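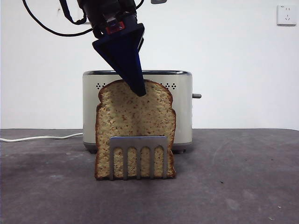

Bainbridge, November

Ticket 173
Raised by: Alfie Mapplebeck, first floor
Handled by: Graham Kershaw, building services
Subject: Kitchen sockets tripping in the mornings
Priority: normal
Status: closed

Original report
The kitchen sockets on the first floor keep going off. It happens before nine most days and takes the fridge with it. I reset the switch in the cupboard and it holds until the next morning. Sometimes it goes when somebody makes toast, sometimes when the kettle is on, and once when I was only wiping the worktop. The lights stay on. We lost a fridge full of milk over the last long weekend, so I'd like this looked at before the next one. Alfie

Reply, Graham, 08:50
Thanks Alfie. Can you tell me which switch is dropping? There is a row of small ones and a wider one with a test button. Please don't keep resetting it if it drops straight away, and leave the fridge door shut while it's off.

Reply, Alfie, 09:15
The wide one, second from the left. It has Dostell printed on it and the label says Kitchen 2.

Graham, 09:30
That is the RCD. It trips when current is leaking to earth. If the circuit were overloaded I would expect the small breaker to go instead, so having too many things on at once is unlikely to be the answer. I'll come up after lunch.

Site notes, first visit
RCD was on when I arrived. Pressed the test button and it dropped out as it should. Reset without trouble.
Checked the plugs on the kettle, microwave, toaster and fridge. Fuses correct, cord grips tight, no scorching.
Took the front off the double socket beside the sink. Terminals tight, back box clean.
Ran the kettle and microwave together for a quarter of an hour. No trip.
Left everything plugged in and asked Alfie to write down the time of the next trip and what was switched on. 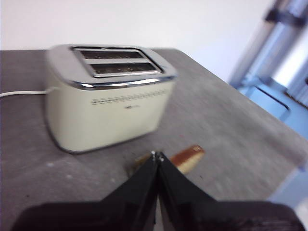
Alfie, 08:05
Gone again at 07:40. I was first in and nothing was on apart from the fridge. I'd only just hung my coat up.

Graham, 08:20
That helps. Something on that circuit must be coming on by itself. Is there anything in the kitchen with a timer?

Alfie, 08:35
Not that I know of. There's a white box under the sink that hums a bit. I assumed it was to do with the drains.

Graham, 08:40
That will be the Stunora water heater. It isn't on my circuit chart, which shows it on its own supply. Please switch it off at the fused spur next to it and leave it off until I've been. You won't have hot water at that sink.

Site notes, second visit
Heater is fed from Kitchen 2. The chart in the cupboard is wrong and must date from before the refit.
The built-in timer is set to bring the element on at 07:40.
Isolated the circuit and proved dead. Disconnected the heater at the spur and unplugged all appliances.
Insulation test, circuit wiring to earth: over 200 megohms, top of the scale on my meter.
Fridge tested on its own: over 200 megohms.
Heater element to earth: very low, and dropping while I held the probes on.
Cover off the heater. Green deposit round the element terminals and a damp patch under the flange. The seal has gone.
Heater left disconnected, spur off and labelled.
Fridge, kettle, microwave and toaster back in use.
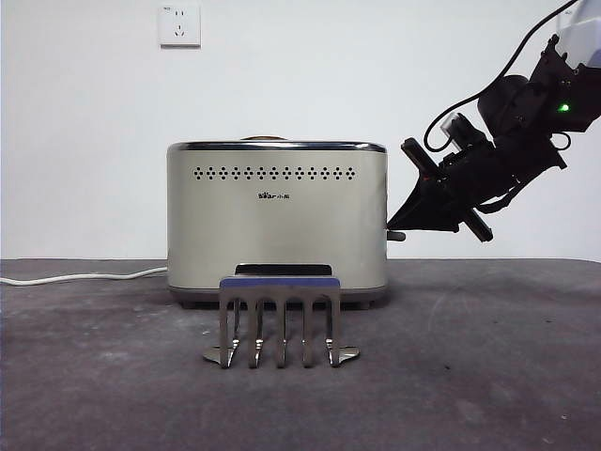 Bear two-slice toaster, steel finish, with bread in the slot.

Graham, 15:10
Replacement element and seal ordered from Plikotton. Until they're fitted please use the hot tap in the cleaners' room.

Alfie, 08:25
No trips since you took the heater off. The fridge has stayed cold. People are asking about the hot water.

Graham, 11:45
Parts arrived and fitted. Element reads clear to earth, no weep at the flange after a full heat cycle. Heater reconnected on Kitchen 2 for now. Timer left at 07:40. Circuit chart corrected in pen, typed copy to follow.

Still to do: price for moving the fridge to its own supply, so a fault elsewhere in the kitchen doesn't take it out. I'll raise that as a separate job.

Alfie, 09:05
All fine here, happy for you to close it.

Closed by Graham Kershaw.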